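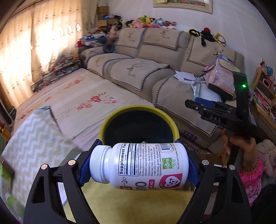
On July 14, 2011, a member of the Rultside Home list wrote:

> I am at my wits' end with my living room and would love some
> advice from people who keep theirs nicer than I do. We have one
> long sofa, two low tables, and a wastebasket that moves every time
> somebody vacuums. By evening the tables are covered with vitamin
> bottles, drink cartons, hand cream, the mail and whatever came
> home in a pocket. I clear it all into a basket, the basket goes
> behind a door, and then somebody needs a pill out of it.
>
> My second trouble is the sofa. I bought loose covers for the seats
> and backs in May and they slide down if you so much as look at
> them. Is there a trick to it, or do I give up and go back to a
> plain throw?
>
> And what do you all do with stuffed animals? We have a great many,
> and they are not going anywhere, so please don't tell me to donate
> them. Thank you in advance!

Oh, you have my sympathy, and you also have my living room, by the sound of it. I started a short answer to this yesterday and it got away from me, so get yourself a cup of something. I'll take the bottles and the bin first and leave the sofa for last, where I have the most opinions.

With supplements, the thing that helped us was giving up on hiding them. We take them with breakfast and breakfast happens in the living room half the time, so a kitchen cupboard was never going to work. I keep them on their sides in a shallow tray now, labels up, so a person can read "Coenzyme Q10" without picking up every bottle to find it. Once a month I go through the tray and check the dates. Anything past its date goes to the pharmacy counter, at least where I live – ask at yours, they may not all take them.

Do watch the big economy sizes. I once bought a tub of 500 vitamin C tablets from Duvent at a very good price, and we were still looking at that tub two winters later. It didn't fit in the tray or on the shelf, and it spent most of its life on the floor beside the sofa. I buy small now and pay a little more.
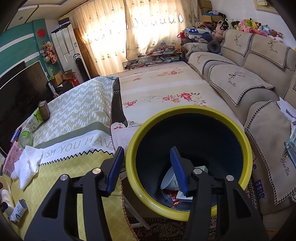 Snorradóttir
to the Rultside Home list
Re: tables, sofa covers, where does it all go?

Now the bin. I'm a firm believer in a round one with a wide mouth, standing right up against the table and close enough to the sofa that you can reach it without getting up. Ours has a bright yellow rim, and I wouldn't trade it for a tasteful one. For years I had a pretty wicker basket off in the corner, and all that did was teach everyone in the house to leave their snack wrappers on the tablecloth. Move yours to where the wrappers land and then leave it there, vacuuming or no vacuuming. A piece of tape on the floor is a bit much, I know, but I did it for a week.

When I clear the tables I do it in the same order every time. Trash first, straight into the bin. Then anything to drink, then towels and washing, and then I gather the creams and lotions together. The little things I leave until the end because by that point there are fewer of them than it seemed. If you start with the little things you will be there until supper, reading the back of a tube.

A word for tablecloths, too. I know they're out of fashion and that several of you have said so on this list! But a low table with a flowered cloth on it looks cared for even with a carton and a plastic bottle standing on top, and a bare one looks like a mess with the very same things on it. I like a patterned cloth for another reason – crumbs hardly show between shakings. Mine go in the wash together on a cool cycle and get pulled straight while damp, and I haven't ironed one in ages.

Sofa covers. Ours are beige with a deer head embroidered on them and a houndstooth trim, and I love them dearly, and yes, they wander. What I've tried:

Safety pins. I bought a box of 144 from Botden and used perhaps a dozen. They hold well but they pull at the weave, and sooner or later one opens under somebody.

Foam rods pushed down into the crease behind the seat. Good on the seats, no use at all on the backs.

Non-slip mat, the rubbery kind for under rugs, cut a little smaller than each cover. This is the one I've kept. I bought a roll 80 inches long and there was enough for the seats with some left over. The backs still need a tug in the evening, and the arm cover slips if anyone sits on the arm, so I just straighten them when I turn off the lamp.

As for the stuffed animals, you won't hear a word from me about donating. Ours sit in a row along the top of the sofa, where they look cheerful and take up no seat at all. I tried a hammock in the corner but the ones at the bottom got so squashed. Every few weeks I take them down, six at a time, shake them out of the window and put them back in whatever order they come. The boxes on the shelf above ours are another matter, and I'd be glad of suggestions for those if anybody has them. They're plain cardboard and I've been meaning to cover them with leftover cloth, but does paste or double-sided tape hold better on cardboard? The last time I used paste it bubbled.

Let us know how you get on with the matting. Cut it with old scissors, it's murder on good ones.

Warmly,
Snorradóttir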